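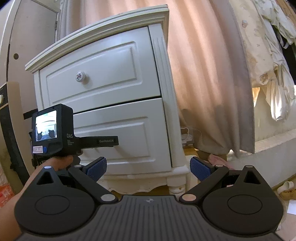
Both grippers out, at the nightstand with the flowered knob

September 4, 2026

Drawers all day and I loved it! I know how that sounds. I had a list of things to record for Vastadow and drawers were the part I'd been putting off, and then I got going and didn't want to stop for lunch.

The target is 300 good pulls before we train again. Open, wait a beat, close, back away. I keep the fingers wide on the way in so the start of every take has a clear approach in it, and I try to come from a different place each time (low, high, too far left, the way you'd really come at a drawer if you were carrying something). Priit Org says my early takes were too pretty. He was right, I watched them back in June and I looked like I was conducting an orchestra. If every example comes in along the same perfect line, the model learns the line and falls apart the moment it starts two inches off.

So now I do them sloppier, and on purpose I leave in the small corrections, where I've come in crooked and have to fix it before I close the fingers. Those are gold. I used to throw them out!

Bamulham is a long drive but I'm glad we went with real bedrooms and kitchens over the practice room. The practice room has one cabinet and I could draw it from memory, and so could the model by now, which is the whole trouble. I want curtains and clothes hanging up and stuff on the ledges. I want glossy white paint with glare on it. Priit wanted to tidy up first and I talked him out of it.

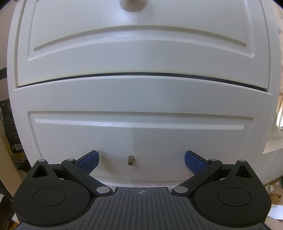 What I keep thinking about is handles. We've been labeling everything you pull on as "knob" in Cirkine, and I don't think that's good enough anymore. A wide round knob gives you a lot to aim for. Then you get something like the lower drawer in the shot, with a little grayish brown peg sticking out of all that shiny white, and the pads have a much smaller thing to close on. I'd like a separate label for pegs, and I'd like a whole batch of just the approach, fingers open, peg sitting in the space between them, from as many angles as my wrist can stand. Same piece of furniture, two different problems! I wrote to Priit about it in capital letters and he wrote back "ok."

Things to sort out before the next round:

Glare. I want the same pulls with the lamp on and the lamp off, and with the curtain open. The last model got spooked by reflections and reached for one as if it were a handle. Funny the first time.

Failed grasps. Keep them, but mark them. I lost 25 takes from the Hagedorn apartment by mixing them in with the good ones and I'm still cross with myself.

Narration. I talk while I record, and I really shouldn't, because I'm the one who has to listen to it later. "Come on, come on, little guy" over and over.

My forearm is sore in a new place tonight, on the outside near the elbow. I should swap hands more. I said that last time too. The weight isn't bad at first, it's the holding still at the end of a take that gets me, and then doing it again, and again.

I still get a silly thrill out of this part of the job. I learned to open a drawer before I could talk and I've never once had to think about it, and now I spend a whole day on where the fingers should be half a second before they touch. I caught myself doing it in my own kitchen this evening. I stood there reaching for the spoons in slow motion, checking my approach angle.

Cupboard doors next. Hinges on the left and on the right, and I have to remember to charge the spare battery before bed.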